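Ticket 224 - Floor tile calculator gives a different box count on the second page
Product: Mavov (web version)
Opened by: Wilmer Condori
Assigned to: Irén Illés
Status: Resolved

Wilmer, first message

Hi there! I've been using Mavov to plan floors for a while now and mostly I love it, so please read this in a friendly voice. I do small tiling jobs, mainly bathrooms and workrooms, and I quote everything out of your calculator. On Friday I was putting together a quote for a plain white square tile floor and the number of boxes on the Layout page didn't match the number on the Order page. Layout said 26 boxes. Order said 2 more than that. Same room, same tile, same everything, and I hadn't touched a thing in between (I went and made coffee, came back, clicked Next).

I know two boxes doesn't sound like the end of the world, but the customer was on the phone with me and I had already read her the first number. Then I had to call her back with the second one. She was nice about it. The next one might not be.

What I tried before writing in:

Logged out and back in. No change.
Cleared the browser cache. No change, and now I have to sign in to everything again, thanks for nothing, cache.
Tried it on my wife's laptop. Same two numbers.
Deleted the room and drew it again from scratch. Same thing.
Switched the tile to a different one from the Talukder list. The numbers matched! Switched back, and they were off again.

So it's something about that one tile, or that one tile in that one room. I've left the project in my account under the name "Tretel back room" and you're welcome to poke around in it. Please don't delete it, the quote is in there.

Irén, first reply

Hi Wilmer, thanks for such a thorough write-up, you've saved me half my afternoon! I opened a copy of your project (the original is safe, I promise) and I get the same mismatch you do. Swapping the tile fixes it for me too.

Two things would help. Can you tell me what waste percentage you have set, and where you set it? There's one in your account settings and another in the room itself, and people don't always notice there are two of them. And can you tell me which grout joint width you picked? I can see a value in the project but I'd like to hear what you meant it to be.

Wilmer, second message

Waste: I set it in the room. I didn't know there was one in the account settings! I just went and looked and there's a number in there I don't remember typing, so it may be the default, or it may be me from years ago. I changed it to match the room and the two pages still disagree, so I put it back how it was.

Grout joint: I wanted the narrow one. The drop-down says "narrow" and I left it there. Dark grout, if that matters to the math, but I'm guessing it doesn't.

Pattern is as plain as they come. Square tiles, straight grid, no offset, no diagonal, no border.

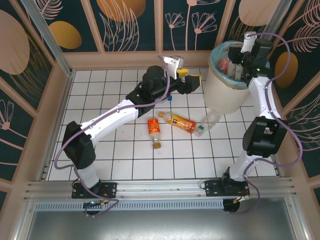
Attachment 1: square white tile with dark grout lines.

I should add that the customer wants dark grout because she's had pale grout before and spent years scrubbing it with a toothbrush. I'm with her on that. I've talked plenty of people out of pale grout in a workroom, and the only ones who ever complained were the ones who didn't listen. Anyway, off topic.

One more thing I noticed last night. If I zoom the browser to anything other than 100 percent, the Layout page seems to take longer to load. Could be nothing. I only mention it in case it's connected.

Irén, second reply

Perfect, that's the straight lay I was picturing, so we're on the same page about the pattern. And you're right, grout color doesn't go into the count at all.

The zoom thing is separate. I could reproduce it (it's slow for me too!) and I've put it on its own ticket so it doesn't get lost in here.

Now for your boxes. I went through the tile record and I think I've found it. That tile came into our catalog through the Imska import, and the record has two sizes saved on it, the actual size and the nominal size. The nominal one counts the grout joint as part of the tile. The Layout page was using the nominal size and then the Order page was using the actual size and leaving the joint out altogether. Smaller tile, no joint, so it thinks you need more of them to cover the same floor - and on a decent-sized room that's enough to tip you over into extra boxes.

The tile you switched to only has one size saved, which explains why the numbers lined up with that one.

I've passed this to the developers with your project attached. Until there's a fix, you can get around it like this:

Open the room and click the tile name.
Choose Edit copy. This makes your own version and leaves the catalog one alone.
Clear the box marked Nominal size, leave Actual size filled in.
Check that the joint width still says what you want. It sometimes resets to blank when you make a copy, so please do look.
Save, go to Layout, then Order.

You should see the same number on both pages. Let me know what you get?

Wilmer, third message

Did all that. The joint width did go blank on me, so good call. I set it to narrow again, saved, and now both pages say 26. Hooray!

Small gripe while I have you. After I made the copy, the tile shows up twice in my list with exactly the same name, and I can't tell which is mine. I picked the wrong one the first time and thought your fix had failed. Could the copy get a different name by itself? Even just "copy" on the end would do me.

Also, are my old quotes okay? I've used Imska tiles on other jobs this year. I don't mind a leftover box or two in the garage (there's a shelf for it, much to my wife's delight), but I'd hate to have told someone too few.

Irén, third reply

So glad it worked! And yes, the duplicate name is confusing, I did the same thing myself while testing. I've added it as a request. For now you can click the pencil next to the name and call it whatever you like.

About the old quotes: the Order page is the one that goes on the printed quote, and it was the one running high. So anything you sent out from there would have had extra in it. If you copied a number off the Layout page by hand, that number was counted with the joint included and should be fine as well, provided your waste percentage was set in the room. I'd still open any job that hasn't been ordered yet and compare the two pages, it only takes a minute.

I'll leave this ticket open until the fix goes out.

Irén, follow-up, June

Hi again Wilmer! The fix is live. Both pages now use the actual size plus the joint for every tile, including the Imska ones. You don't need your edited copy anymore, but it won't hurt anything if you keep it. I opened my copy of "Tretel back room" with the original catalog tile and got 26 on Layout and 26 on Order.

The copy naming request is still waiting its turn, and the slow loading at other zoom levels is being looked at on the other ticket. You're signed up for updates on both.

Wilmer, last message

Checked it this morning, all matching. I deleted my copy and then had to re-pick the tile in three rooms, so maybe warn the next person about that. Otherwise I'm happy, go ahead and close it. Thanks, Irén!

Ticket closed by Irén Illés. Note added to the help page: deleting an edited tile clears it from any room that uses it.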